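## 4. Recording your first batch

By now both arms should be homed and the Remora software should be showing a picture from each wrist camera. Take a breath, get comfortable, and start small. A first batch of 12 good runs will teach you more than a rushed afternoon of 300.

1. Lay out the props for your task card, and leave the extras where they are. A busy table is fine.
2. Open both grippers and bring them in over the table, one toward each bag.
3. Press **Record**, wait for the beep, and do the task at an easy, steady pace.
4. Press **Keep** or **Toss**. If you fumbled and recovered nicely, please keep it!
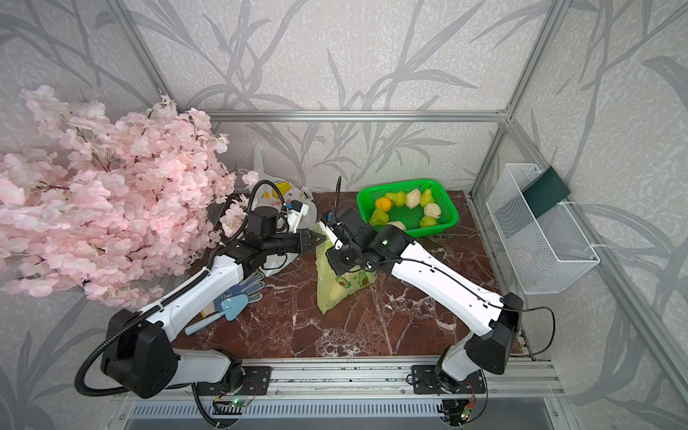 *Figure 5. Both arms over the marble top, with the right gripper just above the avocado bag.*

**Note:** Shift the bags a little between runs, and turn them now and then too, so the model doesn't learn just one spot.

**Caution:** Keep your hands outside the frame while the arms are live. Thin plastic can snag on the fingers, so if a bag catches, press **Pause** before you reach in to free it.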